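Help wanted: someone to sort, cup and label pens with me (part-time, Ninodville)

Hi! I run Kassa, a small secondhand art and school supply shop on the ground floor of the old Gutent building in Ninodville, and I'm looking for one more pair of hands in the back room. If you are the kind of person who tests every pen in the jar at the bank, please keep reading.

People bring us their leftover supplies. Markers, colored pencils, crayons, rulers, half a box of chalk, whatever was in the drawer when they moved. We test it, sort it, put it into sets and sell the sets cheap to teachers, parents and anybody who likes to draw. I started doing this at my kitchen table and I still do too much of it myself, which is why the back room has over 185 bags in it right now and I can't get to the good scissors.

So, the job. You would work mostly at the big table. It's covered in brown kraft paper and taped off into squares with dark blue tape, and that grid is how we keep our heads straight. Every square gets one kind of thing. Greens in one, pinks in another, mystery pens in the row closest to you where you can keep an eye on them. Cups go on the table too, and they get filled standing up, tips down for markers and tips up for pencils. (I have strong feelings about this and I'm happy to discuss them over coffee.)

I laid the tape myself and I am no carpenter, so the lines wander a bit. When the paper gets too inky we tear it all off and start over, and if you turn out to be better with tape than I am, the next grid is yours to lay.

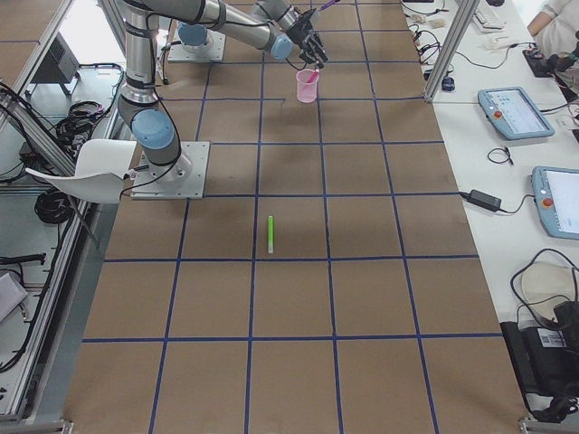 A normal shift goes something like this. You pick a bag, tip it out, and throw away the obvious trash (there is always a gum wrapper). Then you test. Markers get a short line on scrap paper, caps get pushed until they click, and anything that squeaks or comes out pale goes in the dry bin. Good ones go to their squares. Once a square is getting full you start making up sets, and each set gets a label with the date and your initials. Please write the label before you close the bag. I have reopened so many bags.

After that it's shelf work, some sweeping, and now and then helping a customer who wants one particular shade of purple for a poster due tomorrow. I love those customers! You don't have to be a salesperson, but you do need to be nice to a tired parent at closing time.

The hours are 2 shifts a week, starting at 11 in the morning and ending at 3, with a paid break in the middle. In August and early September we get slammed with back-to-school orders and I'd ask for an extra shift if you can swing it. January is sleepy. We use it to clean cups, peel old stickers and catch up on the crayons.

Pay is hourly and we'll talk about the rate on the phone before you come in, so you don't waste a trip. You also get 55 percent off anything in the shop, and first look at the odd stuff that doesn't fit in a set. My last helper went home with a whole tin of calligraphy nibs, and I'm still a little jealous.

What I'm hoping for: you can stand for a good stretch (there is a stool, but the table is big and you'll be reaching across it), you can tell colors apart well enough to split teal from turquoise without a long debate, and you show up when you said you would. Neat handwriting is a big plus. Mine is terrible. You don't need retail experience, and you don't need to be an artist either. If you've ever organized a junk drawer and felt great for the rest of the day, that counts as experience to me.

You will get ink on your hands and probably on your sleeves, so wear something old. I keep aprons on the hook by the sink, plus a tub of the gritty soap. The back room has good light and a radio, and whoever gets there first picks the station. The building has one step at the front door and a ramp around the side by the parking lot.

One more thing. We share our delivery door with Ositz, the frame shop next door, and they get their glass in the mornings. If you bike, please lock up on the parking lot side so their driver can get through.

To apply, stop in any afternoon when the sign is out, or leave a note in the mail slot with your name, your phone number and the days that work for you. No resume needed, though I'll read it if you bring one. Do tell me your favorite pen and why. I'll ask you in for a paid tryout shift, and we'll do a bag together and see if we get along.

I'd like to have somebody started before the August rush, so I'll keep the notice up until I've found the right person. If it's still in the window, the job is still open.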